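3.2 Setting and lighting

Sorting was carried out in three rooms, of which the Nestberg room was the largest. It is a white, two-level space with a mezzanine behind a black metal railing, and the work tables stand on the lower floor. Daylight comes in through tall windows and a glass door. Round recessed lights in the ceiling and strip lights under the mezzanine add to it.

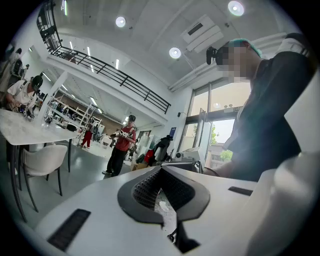 Figure 4. The Nestberg room, with the mezzanine railing at upper left and the glass door behind the person on the right.

Light readings were taken at table height before each sitting, following Gape and Price. We set 500 lux as the lower limit - a sitting that began under this was put off until later in the day. In December this happened often in the Cladura room, which has one small window, and seldom at Nestberg. Each sitting lasted 30 minutes, and up to 200 small items were sorted by hand into trays. Across the three rooms 3974 items were sorted. Those dropped on the floor were left out of the count and noted separately (Section 3.4).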